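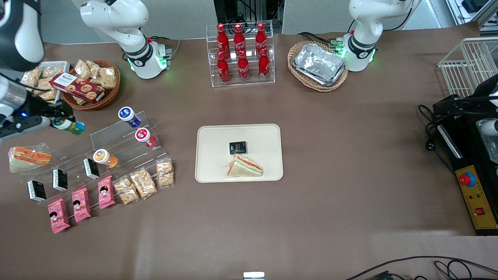

Does a tray of food count as a meal? Grown-ups say "lunch is ready" as if everyone agrees on what lunch is. Let's be a bit suspicious about that.

## Start with the sandwich

A sandwich is two slices of bread with something between them. Cut it from corner to corner and you get triangles. Plenty of kids will tell you a triangle sandwich tastes better than a square one. Does it? It's the same bread and the same filling. What does change is where you bite first. A triangle has pointy corners, so your first bite can be mostly middle and hardly any crust. That might be all there is to it.

You can test this at home. Ask someone to cut one sandwich two ways, shut your eyes, and try a bite from the middle of each piece. Urmila Dwivedi tried it with her class at Addale and 11 kids said they could taste a difference. When they did it again with their eyes shut, only 2 of them picked the right one both times. Could those two have been guessing? Maybe. You'd need more sandwiches to find out.

## Why wrap it?

Bread dries out when air gets to it. Clear plastic wrap slows that down, and it keeps fingers and flies off. It also lets you see the filling, and that's where you should be careful. Shops know you look at the cut side. Sometimes most of the filling is pushed up to that edge, and the back corner is just bread. Next time you have a shop sandwich, open it up and check before you eat it.

Wrap doesn't keep food cold, either. A sandwich with meat, egg or cheese in it still has to go in the fridge, or in a lunch bag with an ice pack.

## The snacky bits

Crispy snacks often come in little packets. People say small packets help you eat less. That only works if you stop at one - a basket full of small packets is still a lot of snacks.

Cookie boxes need a second look too. The picture on the front shows the cookies at their best. Turn the box over and find the list of ingredients. In Canada they're listed by weight, with the heaviest first. If sugar is near the start, there's plenty of it.

## And the drink?

Cola is mostly water with bubbles, and regular cola has a lot of sugar in it as well. Gaurav Negi, who runs the lunch counter in Stollbridge, thinks a cola "finishes off" a sandwich. He also sells the cola, so you can decide how much to trust him. Water works when you're thirsty, and your teeth will like it more.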